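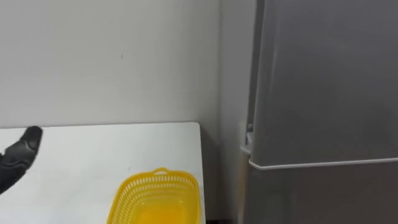 Lizeth Huamán objects that most texts on surface care begin with the cleaning product, when the first decision concerns the surface itself. The objection is sound, and this chapter follows her order: surface, soil, water, product, contact time.

# Chapter 2. Hard Surfaces and Their Soils

## 2.1 Terms

A *hard surface* is any finished surface that liquid doesn't enter under normal use. Glazed tile, sealed stone, coated metal, and most modern tabletops fall in this class. Unsealed wood and bare concrete don't, and are treated in a later chapter.

*Soil* means any unwanted matter on the surface. Three properties of a soil matter for removal:

- whether it dissolves in water
- whether it contains fat or oil
- how firmly it is held, either by its own stickiness or by the texture underneath

A fingerprint is a mixed soil. It holds salts, which dissolve in plain water, and skin oils, which don't. Wiping with a damp cloth removes the first part and spreads the second. The result is a smudge that shows under low-angle light and can be missed from directly overhead.

## 2.2 Visibility and Color

White surfaces show dark specks at once and hide pale residue such as dried detergent, flour, or lime. Black surfaces behave the other way. Inspection by eye alone therefore gives different results on equally soiled surfaces, and a color should never be chosen on the grounds that it "stays clean."

Gloss has a separate effect. A high-gloss finish reveals oil films by breaking up reflections. A matte finish scatters light and conceals thin films, but its fine texture holds particles more firmly and calls for more strokes of the cloth.

## 2.3 Dilution

Concentrates are mixed by volume. The ratio on a label is product to water unless stated otherwise. To make a 2 percent solution in a one-liter bottle, measure 20 mL of concentrate and add water to the one-liter line. Put 900 mL of water in the bottle first, then the concentrate, then the remaining water. Adding water last under pressure produces foam and a false fill level.

Stronger mixtures don't clean in proportion to their strength. Past the recommended ratio, the excess stays behind as a sticky film that collects new soil.

**Worked problem.** Giuliana Pacheco needs four liters of the same 2 percent solution. The concentrate required is 4,000 mL × 0.02 = 80 mL. The water required is 3,920 mL.

## 2.4 Contact Time

Contact time is the period during which the surface stays visibly wet with product. It starts when the liquid covers the surface and ends when any part of it dries. Section 2.5 gives the test method.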